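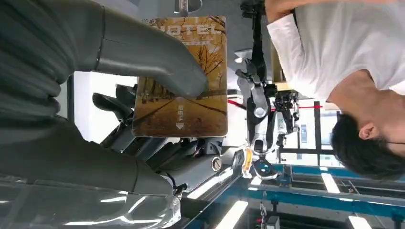
Thin Objects, Careful Hands

A research group at the Vurnska Institute has spent the past year on a task that most people perform without looking: taking hold of a plastic card and putting it into a slot. The group's findings, set out in a report dated 2025-11-29, concern how a robotic hand can learn to judge the position of a thin object from what it sees at close range.

The project, named Nutanum, grew out of earlier work on cups, bottles and boxes. Those objects forgive a poor grasp. A bottle held a little too high is still a bottle that can be poured. A card held at the wrong angle by a few degrees will strike the edge of a slot and bend, or turn between the fingers until it can no longer be used.

"We had a hand that could pick up nearly everything on the bench except the flat things," said Roswitha Kohlhase, who leads the project. "The cards were in the test set from the beginning, and for a long time they were the items we left for the end of the day."

The method that Kohlhase and her colleagues adopted has two stages. In the first, a human operator guides the hand through the task while a small camera near the wrist records the close view. In the second, a learned model uses those recordings to predict two things at every moment: where the card sits in relation to the fingertips, and how far it has moved since the grasp was made. The second prediction is the new part. Earlier systems at the institute estimated the position of an object once, before the hand closed, and assumed that nothing changed afterward.

Henrik Wiegand, who wrote most of the tracking software, compared the two approaches on the same set of recordings. The collection holds 1,474 demonstrations, of which 813 were used to train the model. Cards slipped in many of them, often by a very small amount and often at the moment the arm began to travel. A single estimate made before the grasp could not account for this movement, and the error was carried through to the slot.

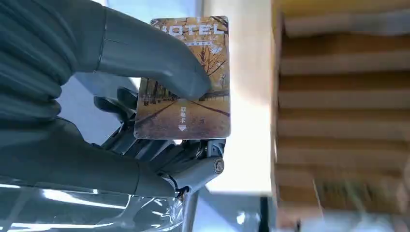
Occlusion, the covering of an object by the hand that holds it, proved to be the most stubborn difficulty. A card is small in relation to a humanoid hand, and any firm grasp hides a portion of it. On the hotel key card used in the trials, the thumb lies over the upper part of the face and covers some of the word "HOTEL," while the small arrow near the lower end, which gives the direction of insertion, remains in view. The model was therefore trained to work from whatever features are exposed, including printed marks, rounded corners and the line of an edge. It was also given recordings in which parts of the card were masked at random.

Imke Ruppert, responsible for evaluation, ran 649 insertion trials with the final version of the system. She reports that the continuous estimate was most useful when the card had turned slightly in the grasp, a case in which the arm could correct its approach without setting the card down. It was less useful for cards with plain white faces, where the model had little to follow once the corners were hidden. Glare on glossy cards was a further source of error, and the group does not regard that problem as solved.

The choice of a key card was practical. Lok-yiu Kwan, who designed the trials, wanted an object with a clear right way up and a familiar purpose. Many hotel rooms have a holder beside the door that turns on the power when a card is placed in it, and the motion required is short and easy to repeat. The group built its own version of the holder with 3 slot widths, the narrowest of which allows almost no sideways error.

Work will continue at the Ivitz laboratory, where the same method is to be applied to envelopes and folded cloth. Edeltraud Grube, who will direct that phase, expects the change in material to be demanding, as a card keeps its shape and cloth does not. Recordings for the new objects began in September, and the first comparison with the card results will be made on the narrow slot and an envelope of similar width.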